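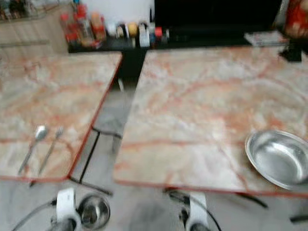
According to Talen, the fault was in the right gripper from the start, and the arm should have been pulled after the first drop. The service lead at Sorix doesn't fully agree. "The gripper did what it was told," she said. "It was told to stop squeezing."

The job at Nadura is table work: bowls, cups, cutlery. One finger goes inside the rim of a bowl, the other stays outside, and the two close on the wall. In May the right arm began letting go of bowls in the middle of a lift. It did so 7 times before the night shift wrote it up.

"We looked at the fingertips first, and they were fine," she said. "Then we went through the log. Every drop came right after the force reading fell to zero. The controller reads zero as 'nothing in the hand,' so it opens to try again. It does that at any height."

The reading fell because of a cable. A clamp had been moved during a routine service, which left the loop beside the gripper too short. When the wrist turned past 79 degrees the connector pulled just enough to lose contact, then seated itself again.

"That's why nobody could find it on the bench," she said. "On the bench you don't turn the wrist that far. You plug it in, it passes, you put it back."

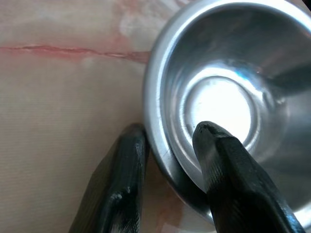 Bowls were the worst case, she went on, as the arm has to roll the wrist to get one finger over the rim. Forks and spoons are picked up almost straight down, and none of them were dropped.

The safety side bothers her more. On the fourth drop a worker from Jaunzems had reached in to catch the bowl while the arm was still moving. He wasn't hurt. The stop button was 3 steps away, and he didn't use it.

"People catch things – it's a reflex," she said. "I can't train that out of anyone. I can make the arm freeze when the signal goes missing."

That change is in now. A lost reading halts both arms with the fingers held as they are, and a person has to clear it at the panel. The cable has a longer loop and a second clamp. Talen has asked for a new connector as well, and Sorix has 4 on order.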